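The Terklow Letter
Work and Machines

Can a machine do the chores yet?

Readers send in some version of this question every month. Some of them run small shops and want to know if a pair of robot arms could sort returns or pack gift boxes. Others would just like something at home to pick up after the kids and fold the towels. We have been putting off a proper item on it because the answer keeps moving, but it hasn't moved so far that it can't be written down.

Start with what already works. Dishwashers work, and so do robot vacuums on flat floors with the socks picked up first. In shops and warehouses, conveyor sorters, pallet wrappers and label machines do their jobs all day. What these have in common is that the job was changed to suit the machine. Plates go in racks. Boxes come down the line one at a time, facing the same way.

The hard part is the other kind of chore, where the things stay as they are and the machine has to cope. A kitchen drawer is that kind of chore. So is a toy bin, or the bench at the back of a repair shop where six jobs are going on at once. The research teams have mostly settled on two arms, a table, and small objects as the place to practice. 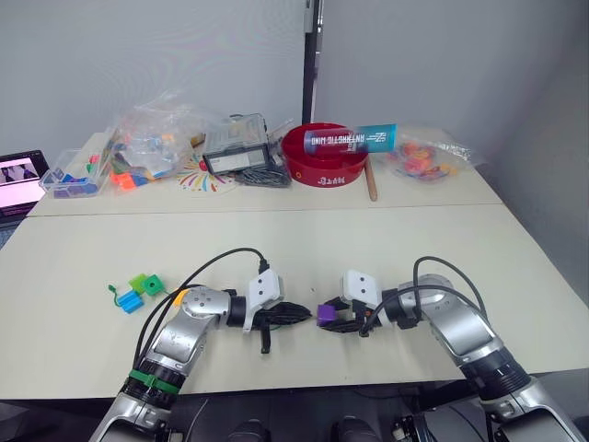
Two arms and one purple block, with most of the other toys toward the back of the table.

A small block is a fair place to begin. It has flat sides, it doesn't squash, and it doesn't care which way up it goes. A gripper with two fingers can hold one much as you would between finger and thumb. Picking up a known block from a clear table is close to a solved problem, and a supplier who shows you only that has not shown you much.

Ask what happens when the block is under something, or when it is next to another block the same color. Ask what happens when the bag it came in is still on the table. Clear plastic bags give cameras a lot of trouble. They shine, they crumple into a new shape every time they are touched, and the machine may see the candy inside and not the plastic around it. A person reaches into the bag without thinking. A machine often has to be taught the bag as a separate subject.

Soft things come next. String, cable, cloth and bread dough all change shape when you pull on them, and the far end doesn't go where the near end went. This is why folding laundry has been on the "nearly there" list for so long. A shirt can land in a heap in more ways than anyone can list, and the machine has to find a sleeve in the heap before it can start.

Threading beads on a string is a good small version of the same trouble. A preschooler can do it, slowly. The stiff bit at the end of the lace helps a great deal, for children and machines alike.

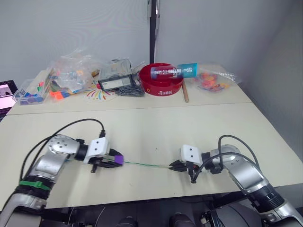

STISISTHORPE, November

The packing trial at Begum, the mail-order craft supplier, has finished its first stage. The firm sells bead and lacing kits and wanted to know if two-arm stations could take over any of the hand work in its packing room. The trial covered 503 kits over 13 working shifts, with one station and one person standing by to step in.

Of those kits, 23 went through start to finish with no help. The rest needed a hand at one point or another, most often with the lace. The lace slid out of the fingers, or it was picked up too far from the tip, or it fell across the other parts and was lost track of. Begum told us the blocks themselves gave little trouble.

The firm isn't unhappy with that. It never expected to clear the packing room, and it says the useful result was a list of the steps a person had to rescue. Two of those steps have since been changed for the human packers too. Laces now come from the supplier wound on a card, and the blocks go in a shallow tray in place of a deep one. Packing by hand got quicker as a result, with no robot involved.

That is common in these trials. A shop looks hard at a job for the first time in years because a machine is about to try it, and the savings come from the looking.

Speed is the other thing to ask about. Videos of robots doing chores are often played faster than life, and the small print in the corner will say by how much. At real speed a two-arm station can take longer to line up a part than a person takes to finish the kit. Slow is fine for some jobs. If a machine can clear the table overnight, it doesn't matter much if it takes until four in the morning. It matters a lot if there is a customer at the counter.

Handing a thing from one hand to the other is slow for the same reason. You do it all day without looking: the jar goes to the left hand so the right can turn the lid. For a machine, both hands have to agree on where the thing is, and one has to let go only after the other has hold of it. Many systems still get around this by setting the part down on the table and picking it up again with the other hand. It adds seconds each time, but a part resting on a table stays put.
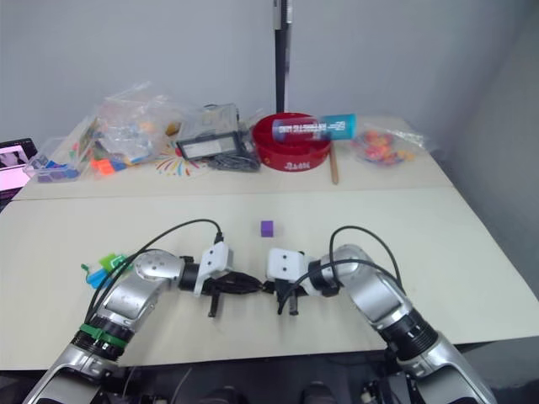

Should a small shop buy one of these this year?
For most shops, wait. If you have one job that repeats all day with the same parts in the same place, a simple fixed machine will do it for less money and with less fuss. If your work changes by the hour, the two-arm systems still need a person close by, and you will be paying for both.

There is a middle group, and it is worth a few lines. Some shops have a dull job that has to be done but not quickly, and where a mistake costs nothing worse than doing it over. Sorting mixed parts into bins is one. Topping up trays for the morning is another. Lusach, which rents out stations by the month, says most of its inquiries now are for this sort of work. Renting makes more sense than buying while the equipment is still changing. Read the contract for who pays when a finger gets worn or a cable works loose, and ask how long a replacement takes to arrive.

For the home, the wait is longer. A packing room can be rearranged to help the machine. Most of us won't do that to a kitchen, and a home has stairs, pets and small children in it. Safety rules for arms that move near people are written mainly with workplaces in mind. We would expect machines that do one household job well before we see one that does several.

If you do go to see a demonstration, bring something of your own. A part from your own shelf is best, ideally one with a hole in it and another that fits in the hole. Putting a peg into a hole sounds like nothing, but it asks for two positions and two angles to be right at the same moment, and a small error at the start turns into a miss at the end. Watch the fingertips and not the arms. Ask to see it done again with the parts moved a hand's width to one side. Then ask to see the tries that failed, and how the machine knew that they had.

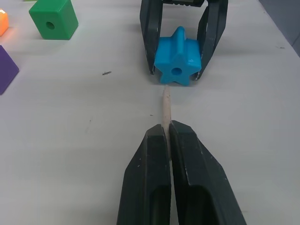
Lining up a wooden stick with the hole in a blue star block.

We will go back to Begum when the second stage is done. It will use the same kits with the carded laces, so the two sets of results can be put side by side. Readers who have had a rented station in their own shop, from Lusach or anyone else, are welcome to write in with what it did and didn't do. Please say what the job was and how long you kept the machine.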